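Week 4: fibre, twist and why your jumper grows

Morning everyone. I ran long last week, so the back half of the wool material has landed here instead (sorry, Dewanti, I know you'd already printed yours).

## Knit vs woven

A woven cloth has two sets of yarn crossing at right angles. Pull along either one and there's not much give. Pull on the bias and it's a different story, so bring your scrap of calico and have a go.

A knit is all loops. Each loop can change shape before the fibre itself stretches at all, and that's where the comfort comes from. It's also where the sagging comes from! A heavy knit on a hanger is pulling on its own shoulder loops all night.

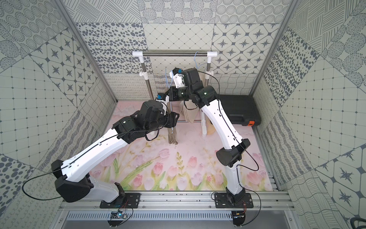

Fringed cloth in the first, a ribbed knit in the second.
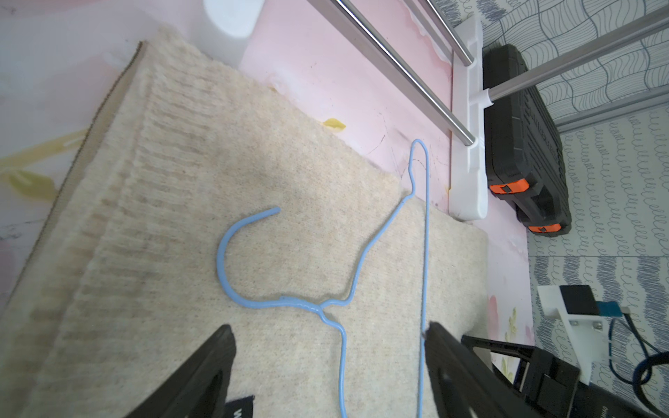
Now, twist. Singles yarn wants to untwist, and if you knit with a lively one your fabric will skew sideways. Plying in the opposite direction balances it. I still get S and Z muddled on the board, so shout if I do (Otis, you usually catch it first).

## For next time

- Read the Gremcombe mill chapter, the dyeing bit is optional
- Finish your swatch in both yarns, same needles please
- Wash it, dry it flat, then measure again and write down both lots of numbers

Swatches go in the grey tub in room 12. Put your name on them, in pen.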